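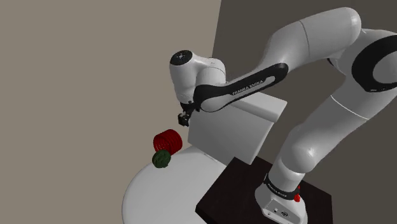
Clearing a Slow Sink Drain

Run the hot tap for 2 minutes before starting. Warm pipe softens grease and soap film.

Lift out the stopper. Most pop-up types turn a quarter counterclockwise; older ones are held by a pivot rod behind the drain. Put a bucket under the trap before loosening anything.

Pull hair with a barbed plastic strip, not a wire hook. Wire scratches chrome and chips enamel.

Do not mix drain products. Bleach and acid cleaners give off chlorine gas.

Trap Nuts

Plastic slip nuts are hand-tight plus a quarter turn. Metal nuts take a wrench, with a rag over the jaws. The bevel of the washer faces the trap -- a reversed washer will weep for weeks before it shows on the cabinet floor.

Fill the basin, release it, and wipe each joint with dry tissue.

Hard Water

Scale narrows the tailpiece. Soak removed metal parts in white vinegar for 25 minutes, then rinse and brush.

Skarphéðinn Brøndum
Updated 26 August 2018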